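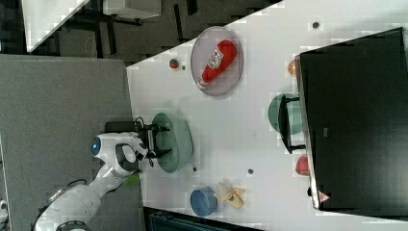 Aranka Rácz called me at 6:15 on a Monday to say the underpass on Juhász Street had gone under again, and was I still planning to drive in, because if I was I should think twice. I was already in the car. I had toast in my mouth. I said something like "mmf" and turned around at the gas station.

If you live in Umville you know the underpass. It's the dip below the freight line where the road pinches down and the streetlight has been buzzing since I was in middle school. Give it a good hour of rain and it turns into a pond, and then the whole east side has to go the long way, past the feed store and over the old bridge, with everybody in town trying to make the same left turn. I've sat in that line with a full bladder and a talk radio host for company, and I don't recommend either one.

So I went down on foot to see it (rubber boots, my brother's raincoat, very glamorous). The water was up over the curb and brown as gravy. A delivery van had stopped on the far side with its flashers going, and the driver was leaning out of the window, filming. Two kids on bikes were daring each other to ride through. A woman from the fire department told them to knock it off, and they did, sort of. They moved ten feet back and kept daring.

She told me this was call number 9 of the morning, mostly wet basements and one tree across a driveway. The underpass has a pump. It has 2 pumps, if you count the backup, and she said one was running and the other was "thinking about it." I liked her a lot.

Aranka has lived at the top of the dip for years and keeps a notebook of closures on her kitchen windowsill. We had coffee there once I'd peeled off the boots. February was the worst page, with three closures, one of them on a perfectly sunny afternoon when the snow on the rail bank let go all at once! She thinks the storm drain is too small for all the new pavement uphill, and she's been saying so to anyone at town hall who picks up the phone. They tell her a study is coming. She has that written down too, twice.

By lunch the rain had thinned to drizzle and the barrier was still up. I walked home over the bridge, waving at people stuck in the left turn line, and a couple of them even waved back. My car stayed in the driveway until Wednesday.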